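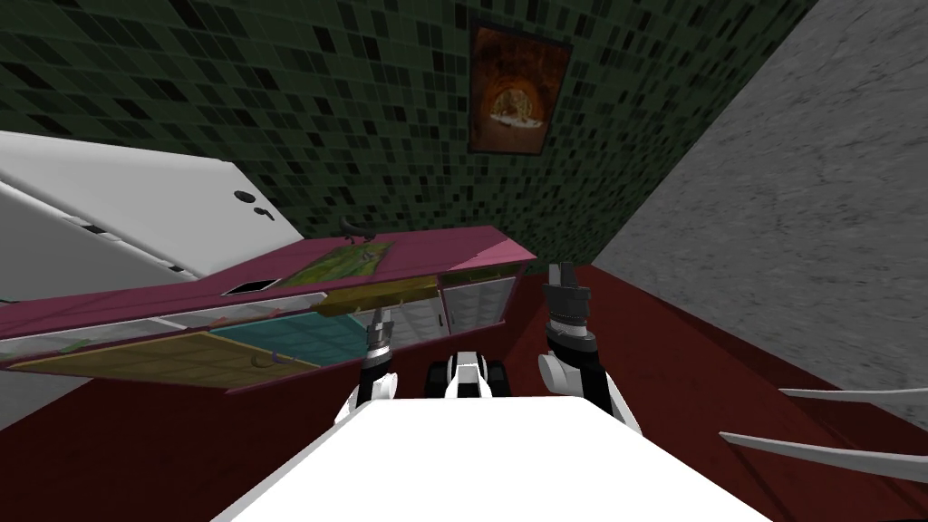 Dark green mosaic tile, a magenta-pink cabinet and a dark red floor, in a computer rendering.

Marleny Taipe painted her dining room beige in November and has regretted it every morning since, usually while the coffee is brewing.

"It's fine," she says, in the voice people use for a haircut they paid too much for. "You walk in and you forget you've walked in."

Her beige had a name, naturally. Paint has not been sold by color for years. It is sold by mood, and the moods are mostly oatmeal. At Ghorbani, the paint store where she bought hers, the fan deck runs to 2,000 shades, and Lech Domański, who mixes them, figures he has opened the same 20 all year. The reds, he says, have never been out of their cans long enough to get a skin on them.

How did we get so scared? Real estate agents take a good deal of the blame. Wilmer Benavides has been selling houses long enough to have recommended wallpaper, then recommended steaming it off, then recommended putting it back. His standing advice is that buyers need to picture themselves in the room. Apparently they can only do this if the room looks like the inside of an envelope.

The trouble is that most of his clients aren't selling. They have lived in the same place for years, tiptoeing around the taste of a stranger who may show up one day with a mortgage.

Rhiannon Ellis, who runs the small decorating firm Banance, has a cure, and it costs $300. She comes over, asks what color your favorite room was when you were a kid, and then sits there until you tell her. It is never beige. One man described his aunt's purple bathroom for most of an hour. He now has a purple bathroom, and his wife has the one downstairs.

Ellis admits that some of these jobs go wrong. She once did her own hallway in a mustard that looked wonderful at noon and like a liver complaint by lamplight. She lived with it for 2 winters – pride, mostly – and then painted it blue.

Taipe hasn't called her yet. She did go back to Ghorbani for a sample pot, a deep raspberry, and put one square of it behind the dining room door, where you only see it when the door is shut. She has started shutting the door.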